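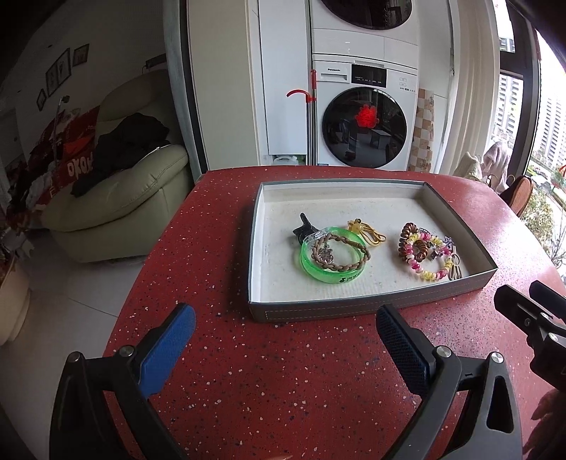

Hair ties and bracelets in a tray, Strand tidying task. Photo: Hasel

Can a machine do the chores yet? Hasel says some of them, slowly

PURKOTPORT, 28/01/2021 - Hasel today put out first results from Strand, its test of small household jobs done by gripper. Short version: better than last April, not ready for your home.

Strand covers 66 chores. Sorting hair ties, folding washcloths, clearing a tray, pairing socks. Each one shown by people using hand-held grippers first, then handed to a robot arm running the company's Nilico software. 625 demonstrations so far, 800 wanted by the end of the project.

Socks and cups went well. Soft, stretchy, tangled things did not. An elastic tie lying against a bracelet is still one of the hardest picks in the set - the fingers close and both come up, or neither.

"People ask me when it will do the laundry," said Sheldon Melnyk, head of testing at Hasel. "I tell them it can't reliably pick up a hair tie yet. A drawer of them, forget it. But a year ago we wouldn't of tried."

Aravind Mudaliar, who runs the Nilico team, said speed is the other problem. "A person clears that tray without looking. We are much slower, and we drop things. Shop-floor bins are easier becuase the parts are all alike. Homes aren't like that."

No product is planned from this round and no price has been set. Hasel will repeat the full set in April, with 100 runs per chore, and publish the failures along with the rest.

Full task list and scoring sheet on request from the Hasel press desk, Purkotport. Interviews with Mr. Melnyk and Mr. Mudaliar by phone, mornings best.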